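HURNETDEN
Home and Kitchen

A handle, a hook and a heavy base: one woman's case for owning less in the kitchen

She fitted kitchens for Jetudus for most of her working life, and now she goes into other people's houses in Berklow and helps them sort out what is in the drawers. She asked us to leave her name out of it, as her clients might recognise themselves. We talked over two pots of tea, mostly about sieves.

"People want to start with the big things," she said. "They want to talk about the pantry. I start with the small tools, the ones with handles, because that's where the mess is. You open the second drawer down and it won't open all the way. Something's standing up in there and it's caught under the bench. Nine times out of ten it's a ladle or a strainer."

The strainer is a particular interest of hers. It has a round basket and a long handle, so it lies flat in no direction. Put it basket down and the handle sticks up. Put it basket up and things fall into it.

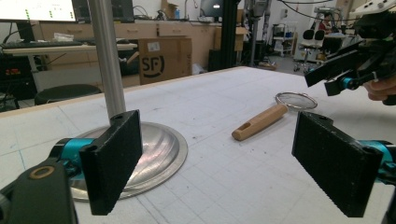 "A drawer is the wrong home for it," she said. "I've got nothing against drawers. I put in hundreds of them. But mesh doesn't like being under a rolling pin. It gets a dent, then the dent gets a crease, and the crease is where the wire goes. If there's a slot in the end of the handle, the maker has already told you where it wants to live. Put a hook up."

Her own kitchen has a rail with two hooks left free on purpose. When she buys something new, it goes on one of them for a while. If she hasn't taken it down by the time she wants the hook back, it goes in the box for the op shop.

She's fussy about where the rail goes. Her benches are 855 millimetres off the floor, a bit lower than the usual, and she set the rail to suit that and her own reach. She has seen plenty of rails put up by tall people for short people.

"You should be able to take it off the hook with a wet hand and not look," she said. "If you have to go up on your toes you'll leave it in the sink instead."

We asked about wood. A lot of the tools she likes have wooden handles, and a lot of the people she works for are getting rid of theirs.

"It's the dishwasher. They put it through and the wood goes grey and furry and they think it's finished. Usually it isn't. Let it dry properly, a day or more, give it a rub with fine paper, then some oil. You'll see the grain come back up. What you can't fix is when it's split where the metal goes in. Once that's loose, food gets in there and I'd let it go."

The join is the first thing she checks in a shop. She holds the handle in one hand and the rim in the other and gives it a gentle twist. A collar over the end of the wood is a good sign to her, provided it's tight. She also likes to see a bit of end grain or some proper streaks along the length – "so I know it's a piece of wood and not a painted something".

Lettering on the handle doesn't interest her much either way. "It wears off, or it fills with flour. If it's pressed in, clean it with an old toothbrush. It won't make it strain any better."
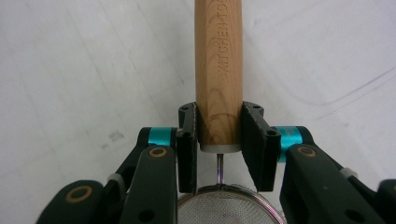
Words: Hurnetden, Berklow
October 2022

Vũ, the grocer on the corner near her place, sells fine mesh strainers from a bucket beside the tea. She bought her small one there and has sent a fair few clients the same way. It does tea, icing sugar, a squeezed lemon, and the bits of eggshell that get into a bowl of eggs. For rice and pasta she has a larger one, and she doesn't see the need for any others.

"I've been in a kitchen with a whole nest of them, still tied together," she said. "The lady used the middle one. She'd untied that one and the rest were still in the string. I said, well, you've answered it yourself."

Cleaning, in her view, is a matter of timing. Rinse the mesh from the back straight away, before anything sets. Tap it on the heel of your hand. Starch is the worst, and she soaks that in cold water. She doesn't scrub across the wires with anything metal.

From there we got onto stands, which she has stronger feelings about than we expected. She means the upright kind, a pole on a round base, that sits on the bench and holds whatever you've bought it to hold.

"I'll pick one up by the pole in the shop and put it down again, and listen," she said. "If it rattles, the pole's only screwed into something thin. Then I push it at the top with one finger. A tall skinny thing needs some weight at the bottom or it's over the first time you grab at it."

She prefers a base with a bit of a rim. Crumbs collect in it, but they're easy to tip out, and she would sooner find them there than underneath. Brushed metal hides fingermarks better than polished, though she says neither hides them for long beside a stove. She likes a knob on the top too. It gives you somewhere to hold that isn't the pole.

Bench space is the other side of it. She allows herself one standing thing, and it lives well back from the edge. Anything else that wants to stand up has to argue for it. In a client's kitchen she'll move the stand to each spot in turn and get them to pretend to cook.

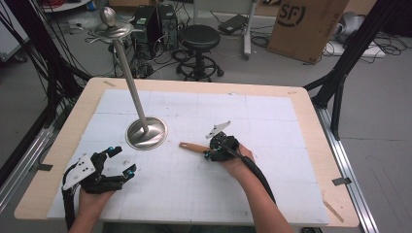 "They feel silly for a minute and then they forget I'm there," she said. "I'm watching the hands. Which one goes out for the sieve, which one's steadying the bowl. If you're right-handed and the stand's on your right, you'll be reaching around it all day. Slide it across to the left and leave the right side clear. It's no more complicated than that, and it costs nothing."

She does the same on a table if the bench is too cluttered to work on. She puts the things out, has the person pick each one up the way they would when cooking, and notes where they put it back down. Handles, she has noticed, nearly always end up pointing at the person. That tells her which way around to lay them if they do have to go in a drawer.

And some do. Not every rental lets you drill. For those she looks for a drawer at least 200 millimetres deep, clears out half of it, and lays the strainers on top of everything with the baskets facing down. She did a flat like that in July and has been back since.

"She'd put a potato masher on top of them," she said. "So we took the masher out, and we had another look at the hooks that stick on."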